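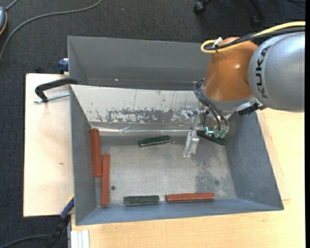

dolormont_dave
Has anyone got carpet tiles to stay down in a home office without gluing the lot? I bought 60 of the Rimo ones in July and they creep every time I push the chair back. I want dark ones like the charcoal carpet there, beyond the pale wooden surfaces, as my present beige shows every biscuit I have ever eaten. Before I spend another 293 quid, is it the tiles or is it me?

Zisik
It's you. Did you sweep first? Tackifier won't grip dust.

dolormont_dave
I hoovered. With feeling.

boutros_again
Disagree with Zisik, sweeping is the least of it. Rimo backing is slippery on painted boards. I used double-sided tape round the outside row and every third tile inwards, and it hasn't shifted in 3 years. Chair on castors, heavy owner.

Zisik
Tape leaves a residue that will outlive us all. Enjoy scraping it off when you sell.

boutros_again
I shall be leaving feet first, so that's the buyer's problem.

Sirkka Halonen
Charcoal hides biscuit but shows every bit of white fluff, and if you have a pale cat you may as well carpet the room in cat. I went for a mid grey fleck and have regretted nothing except the skirting.
For the creeping, try the sticky corner squares, one where each four tiles meet. A pack of 20 did my box room. Let the tiles sit flat overnight in the room first.

dolormont_dave
No cat. Ordered two packs of the corner things. Still going charcoal, sorry Sirkka.

Zisik
Sweep first.

Thread last active February 2021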